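A Building in Daily Use: An Interview with the Head of Building Services at Prevton

The Prevton administrative building at Lepik was planned as a single-purpose office. It now holds four departments, a training suite, a public counter and a set of rooms that local groups may reserve in the evening. The head of building services has been responsible for it since before the public counter opened, and spoke with the staff bulletin in April on how the building is shared, how complaints are handled, and what is planned for the coming year.

The office of building services is on the ground floor, next to the loading door. It was placed there at the request of the present head, who had previously worked from the third floor.

"On the third floor I heard about problems by e-mail," the head of building services said. "On the ground floor I hear about them from the person who has just walked past one. The message is shorter and it usually includes the right room number."

From one tenant to several

The building was designed for 200 staff, all of them employed by the same department and most of them working the same hours. Under that arrangement the heating came on at 6:30 in the morning and went off at 5:30 in the afternoon, the cleaners worked from six in the evening, and the front doors were locked at seven.

The present pattern is less regular. The records department begins at seven. The training suite often runs until nine in the evening. The public counter opens at ten and requires that the main entrance be clear of deliveries by that time.

"The first year was difficult, and I would not describe it any other way," the head of building services said. "Each department had been told that its own hours would be respected. That was true for each of them separately. When you put the four schedules on one sheet of paper, there was no time left in which to clean the carpets."

The solution was a shared calendar, kept by building services and issued at the beginning of each quarter. Departments submit their fixed hours, and the calendar shows which parts of the building are quiet at any given time. Carpet cleaning, window work and the testing of alarms are placed in those periods. Changes may be requested up to ten working days in advance.

Rooms and reservations

Meeting rooms remain the most frequent subject of discussion. Last year the reservation system recorded 2,798 bookings, including those made by outside groups. The head of building services considers the figure less useful than it appears.

"A booking tells you that a person wanted a room. It does not tell you that anyone came," the head of building services said. "We had one room that was fully reserved every morning for a season, and the cleaning staff reported that the chairs had never been moved. It had been booked by a project that had finished."

Repeating reservations now expire after three months and must be renewed. The measure was unpopular with several departments when it was introduced. The head of building services noted that most of the objections concerned the reminder message, which was originally sent at five in the morning, and that these stopped once the time was changed.

A second change concerned the size of the rooms. The original plan provided large meeting rooms at the corners of each floor and very little else. Staff who needed a private telephone call used the stairwell, where every word could be heard two floors up. Small rooms have since been made on the second floor, and the open areas have been divided where departments asked for it.

"People ask for walls, and what they usually mean is that they would like to stop hearing their neighbor," the head of building services said. "A wall is slow and it needs approval. A partition can go up within the week, and if the department moves, it can come down again. The part that takes planning is the floor. Wherever you divide a room, the outlets turn out to be on the wrong side, and the cables have to be dealt with."

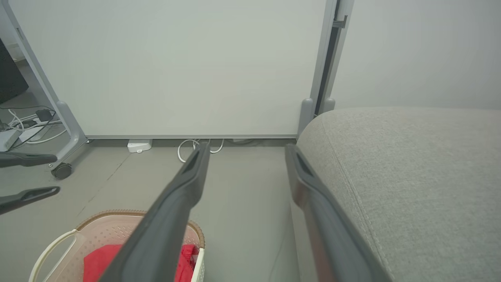 Noise, air and temperature

Building services received 338 formal complaints last year. Temperature accounted for the largest share, followed by noise. The two are connected, in the view of the head of building services, because staff who are too warm open the windows, and the windows on the east side face the delivery yard.

The heating system is original to the building and is controlled by zone. Each zone covers several rooms, which means that the temperature in one office is decided by a sensor in another. For some years the sensor for the whole of the east side was in a room that also contained a photocopier. The zone was therefore cold through every busy period, when the copier was running, and comfortable on quiet days.

"It took us far too long to find," the head of building services said. "The contractor tested the boiler, then the pumps, then the valves. All of them were in good order. It was a member of the cleaning staff who pointed out that the copier room was the only warm one in the corridor."

The sensor has been moved. A full replacement of the controls, supplied by Tristex, is included in next year's budget request. Under the new arrangement each department would be able to adjust its own rooms within a set range. The range has yet to be agreed, and the head of building services expects the discussion to be a long one.

On noise, the approach has been more modest. Carpet was laid in two corridors that previously had hard flooring. Door closers were adjusted throughout the building, a task that took one technician four days and that brought more written thanks than any other work carried out in the year. Deliveries to the yard are now accepted before nine or after three.

Air quality is measured twice a year. Results have been within the accepted limits on every occasion, although the training suite comes close to the upper limit when it is full. Instructors have been asked to open the doors during breaks.

Evening groups and seasonal events

The rooms on the ground floor may be reserved by local groups from six in the evening. A choir, a language circle and a tenants' association are regular users. Each group signs a short agreement covering keys, furniture and the use of the kitchen.

The kitchen was the subject of some early disagreement. Food left in the refrigerator overnight was being discarded by the morning cleaners, and in some cases it belonged to staff. Shelves are now marked, one for departments and one for evening groups, and the contents of both are cleared at the end of the week.

"I was advised not to open the building in the evening at all," the head of building services said. "The concern was security, and it was a fair concern. What we have found is that a building with people in it until nine is easier to look after than one that is dark from half past five. A leak under the sink was reported by the choir. In the old days it would have run all night."

Seasonal events are the responsibility of the departments, with building services providing tables, extension cords and storage. The winter gathering is the largest of these. Guidance is sent out each November and covers the use of candles, which are prohibited, and the hanging of decorations, which must be kept clear of sprinklers and exit signs. Decorations are to be taken down by the end of the first working week in January.

"They are taken down on time. Where they go afterward is another question," the head of building services said. "You can find Christmas in this building in any month you like. There is a cupboard for it on each floor, with a label on the door, and I still come across a Santa hat when I am looking for something else. I have stopped sending a notice about it."

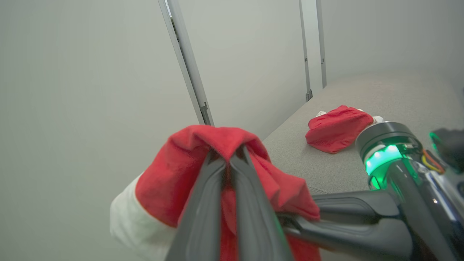 Staffing and outside contracts

Building services employs six staff directly. Cleaning is provided under a contract with Utura, which has been renewed once. Specialist work, including the elevators and the fire alarm, is contracted separately.

The head of building services was asked whether more of the work might be contracted out. The answer was cautious. Outside firms are effective where a task can be fully described in advance, such as the inspection of an elevator. Much of the daily work cannot be described in this way – a door that sticks in damp weather, a light that fails only when the one beside it is switched on.

"Those jobs depend on someone having seen the door last winter," the head of building services said. "I can write a very good specification for replacing it. I cannot write one for knowing which screw to turn."

Recruitment has been slow. One technician position was open for seven months before it was filled, and a second will become vacant in the autumn when the present holder retires. A handover period of eight weeks has been approved, and the retiring technician has begun to write down the location of the shutoff valves, several of which do not appear on the building plans.

Plans for the coming year

Three projects have been put forward. The first is the replacement of the heating controls. The second is the repair of the flat roof over the training suite, where water has collected in each of the past two winters. The third is the renewal of the signs in the entrance hall, which still direct visitors to a department that moved away before the public counter opened.

The roof will be given priority if funding is limited. Work would be carried out over the summer, and the training suite would move to the second floor for its duration. Departments on that floor will be consulted before the dates are confirmed.

Asked what staff could do to assist, the head of building services requested that faults be reported on the day they are noticed, with the floor and the room number, and that fire doors not be held open with chairs. Reports may be made in person at the ground floor office until 4:30 in the afternoon, or at any time through the service desk.

Prevton Staff Bulletin | Contact the editor | Copyright Prevton, all rights reserved | Back to top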